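Posted in December · by Hendska
We use cookies to remember your reading settings. Accept / Manage

1/
I moved to Lanow with two suitcases and one idea about sourdough bread, and the idea was wrong. This thread is about bread in a cold kitchen. English is my third language, so please be patient with my sentences.

2/
In my old home the kitchen was warm all the year. I fed my starter in the morning, and by lunch it was already high in the jar. In Lanow the kitchen is cold from October until April. In the first winter I fed it in the morning, and in the evening it looked exactly the same as before.

3/
I thought it was dead. I threw it away and began again with new flour and water. After 9 days I threw away this second one also. I am still a little ashamed of that, because now I believe both of them were alive and only slow.

4/
The first thing I changed was the time. My recipe said to let the dough rise four hours. I crossed this out with a pencil and wrote "until it is ready." In my kitchen in December, this is sometimes eleven hours. I mix after dinner and I shape before breakfast.

5/
How do I know it is ready? I look at the side of the bowl for bubbles. I push the bowl a little with my hand, and the dough should shake like a soft pudding. If it sits there like clay, I go away and do something else. I used to poke it with a finger also, but I was never sure what the finger told me.

6/
About flour. The shop near the station sells two kinds, the white Fladora and the darker Nakpan. I use mostly Fladora, with a spoon or two of Nakpan for the starter. The starter likes the darker flour very much. With only white flour mine becomes lazy, and the smell is more like glue than like yogurt.

7/
My numbers, for people who like numbers. For one loaf I take 100 grams of starter, 500 grams of white flour, 340 grams of water and 10 grams of salt. In summer I take less starter, only 40 grams, or the dough runs away from me during the night.

8/
Water was my second mistake. All the beautiful loaves on the internet are made with very wet dough, so I made very wet dough too. It stuck to the bowl, the table, my sleeves and once the phone. A drier dough gives smaller holes, and the butter stays on the bread. I am happy with small holes. 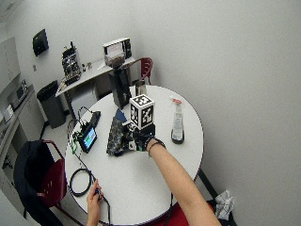
9/
Oksel wrote to me under the last post that small holes are a sign of bread that did not rise enough, and that I should be more brave with the water before I give advice to other people.

10/
It is a fair point and I want to answer it carefully. Small holes can mean this, yes. But then the crumb is also heavy and a bit gummy, and often there are a few big tunnels near the top. If the holes are small but even, and the slice is soft when you press it, I think the bread rose enough. It is only a drier bread.

11/
And about being brave: I was brave for one whole winter and we ate flat bread for one whole winter. My family was polite. My neighbor asked if it was a kind of pizza.

12/
Now the warm place. Everybody says "put it in the oven with the light on." My oven light does not work. I tried the top of the refrigerator, which was warm in my old flat and is not warm here. I tried the bathroom after a shower. It is good for half an hour and then it is the coldest room in the house.

13/
What works for me is a picnic box with a lid. I put the bowl inside with a jar of hot water from the kettle, and I close it. Before I go to bed I change the water one time. The dough is ready by early morning and I don't need to heat the whole kitchen for it.

14/
Please do not put the jar against the bowl. I did it, and one side of the dough was soft like soup while the other side was still sleeping. Leave a space of a hand between them, or put a folded towel there.

15/
Shaping. I can't teach shaping in a short post, and I am not very good at it. I fold the dough like a letter, turn it, and fold again. Then I wait twenty minutes and make it round. If it tears, I stop and let it rest. When I try to repair a tear immediately, I make a bigger one.

16/
For baking I use an old heavy pot with a lid. The oven must be really hot, and the pot must be hot also. I bake 25 minutes with the lid, then 20 minutes without. My oven burns the left side, so I turn the pot when I take the lid off. I don't know which side your oven burns. Bake one loaf without turning and it will show you.

17/
After that comes the part I like the least, the waiting. I want to cut it while it is hot. If I do, the inside sticks to the knife and the rest of the loaf is dry the next day. Two hours is good. My children believe that ten minutes is good, so on some days we have a compromise and a sticky knife.

18/
Someone asked what I do with the extra starter. I keep it in a second jar in the refrigerator, and when there is enough I make pancakes: the old starter, one egg, a little salt, a little sugar, milk until it pours. If it smells very sour I add more sugar and I don't tell anyone.

19/
One more question was about holidays. I leave the starter in the refrigerator for 2 weeks without food. A gray liquid comes on top. I pour it off, and I feed the starter two or three times before I bake. If you see pink or orange color, or fur, this is different, please throw all of it away.

20/
Next time I will write about rye, which I understand even less. If you bake in a cold house and you have another way to keep the dough warm, please write it under this post. I would like to have my picnic box back before summer.

Get new threads by email. Enter your address to subscribe. You can unsubscribe at any time.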